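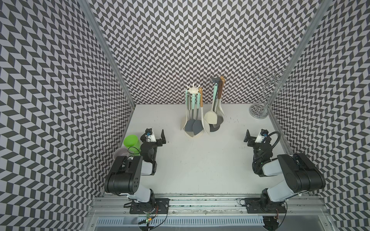
Two utensil holders at the back of a white tabletop.

4.2 Entering a bill for signature

Trara tracks each bill from introduction to the governor's desk. Only a clerk with signing rights can complete this section.

1. Open the Worku tab and type the bill number without spaces.
2. Check that both chambers show "Passed". If either shows "Pending", stop and return to section 3.
3. Attach the enrolled text. The limit is 111 pages per file.
4. Enter the sponsor names in the order printed on the bill.

Note: Summaries longer than 1,000 characters are cut at the last full word.

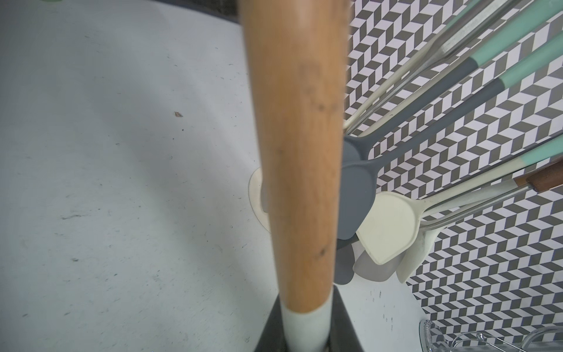

Can a bill number be changed after step 4?
Only an administrator can change it, and the old number stays in the log.

5. Select Send to Desk. The status line turns to "Presented" and the review clock starts.

Caution: Do not close the window while the clock is loading – the entry may be saved twice.

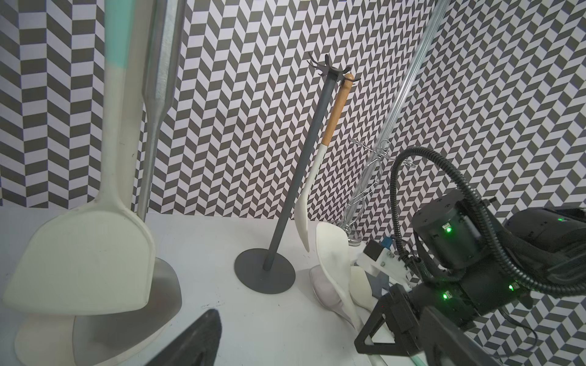 6. Print the cover sheet and write the act number by hand once the bill is signed. Offices using the Tondano archive must also enter the shelf code. Batches are limited to 56 bills.

Send access requests to Ayantu Sisay, records desk.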